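Irdale Guest House to reopen in May with its old mill pond restored

January 18, 2025

Irdale, the hillside guest house run by Precious Visser and Keabetswe Steyn, will welcome guests again this May after two years of building work. It will have 17 bedrooms, a new breakfast room facing the pond, and a footpath down to the stream.

"We could hardly wait to tell people!" said Precious Visser. "The pond was full of reeds when we bought the place, and now there are ducks on it every morning – noisy ones, too."

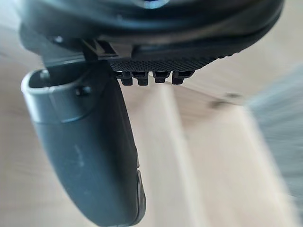 Close-up: dark, smooth housing with an angular bracket underneath.

Local builder Bheki Van Wyk kept the old stone porch and relaid the hall floor using 212 of the original slates. Five of the bedrooms are on the ground floor, with level access from the car park, and dogs are welcome in those.

Constanza Yáñez joins as cook and will serve supper from Thursday to Sunday, with bread baked in the house.

Bookings open in early spring by telephone or through the Irdale website. For press visits, please contact Soledad Olivares at the guest house office.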